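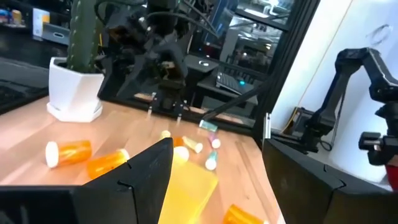 Aula 2 — Adesão ao tratamento: porque é que as pessoas não tomam o que lhes receitamos

Na primeira aula falámos de doses e de intervalos, e eu prometi que hoje vinha a parte de que gosto mais (já sei, digo isto de todas). Os frascos cor de laranja com tampa branca que aparecem aí em cima toda a gente conhece dos filmes, mas o que nos interessa é o que acontece em casa, depois da farmácia.

Primeiro, o vocabulário. Durante anos dissemos "cumprimento", e ainda apanham a palavra em textos mais antigos. Eu prefiro "adesão", que supõe uma conversa e um acordo com o doente. No teste aceito as duas, desde que saibam explicar a diferença!

Depois, a distinção que cai sempre: não adesão intencional e não intencional. Quem se esquece da toma da noite está num caso; quem deixa o comprimido porque lhe dá enjoos está no outro. Um alarme no telemóvel pode ajudar o primeiro e não serve de nada ao segundo — e no entanto é quase sempre o alarme que vocês me propõem nos trabalhos.

Caso para discutir em pares

O senhor Rosaire Fortin tem uma receita de ibuprofeno de 600 mg e em casa ainda guarda paracetamol. Diz que "toma um ou outro, conforme a dor", e não sabe dizer a que horas. Que perguntas lhe fariam antes de lhe explicar seja o que for? Escrevam pelo menos três perguntas abertas. "Tem tomado tudo direitinho?" não conta, que a isso qualquer pessoa responde que sim.

Sobre medir a adesão: contar comprimidos é barato, mas só nos diz o que saiu da embalagem. O registo de levantamentos na farmácia tem o mesmo problema. Os questionários dependem da memória e da vontade de agradar (eu própria minto ao dentista sobre o fio dental).

Para a próxima aula

Leiam o capítulo sobre polimedicação no idoso, até ao quadro das interações, e tragam as perguntas do caso escritas à mão. Começamos às 10 em ponto, na sala do costume.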